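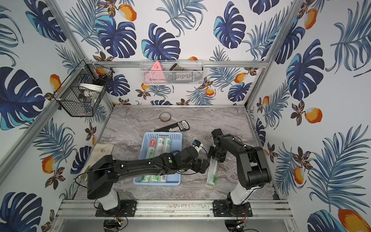

Two robot arms above a marble-patterned tabletop

Ciretti Careers Help: Recruitment and Contracts

Agency fee when a candidate was already known to us
Posted by Leonidas Gavalas, 07/01/2024

Our firm engaged a legal secretary who had written to us directly in the autumn. Kiden, a recruitment agency, sent us the same person's CV 18 days later and has now issued an invoice for an introduction fee. We never signed the agency's terms, although they were attached to the email with the CV. We arranged the interview ourselves. Is the fee payable, and should we reply before the invoice falls due at the end of January?

Espiritu Office Services
Whether a fee is due depends mainly on the wording of the terms and on whether your firm accepted them. A signature is not always required. Many agencies state that interviewing a candidate counts as acceptance, and a dispute may then turn on who caused the engagement. You should gather the candidate's original email, any reply you sent and the agency's message — with dates showing on each. Please check clause by clause for a notice period. Some terms require the client to declare a prior application within a few days of receiving the CV.

We would advise a short written reply now, stating that the invoice is disputed and enclosing the earlier application. Do not make a part payment without taking advice.

jikitz_admin
Same thing happened to us. They dropped it after one letter.

H. at Ciretti Careers Help
Members may wish to note that the previous reply concerns one case only. Agencies differ considerably in how they pursue such invoices. If the sum is large, a solicitor should see the terms before any further correspondence is sent. Our template letter for disputed introductions is number 29 in the members' library.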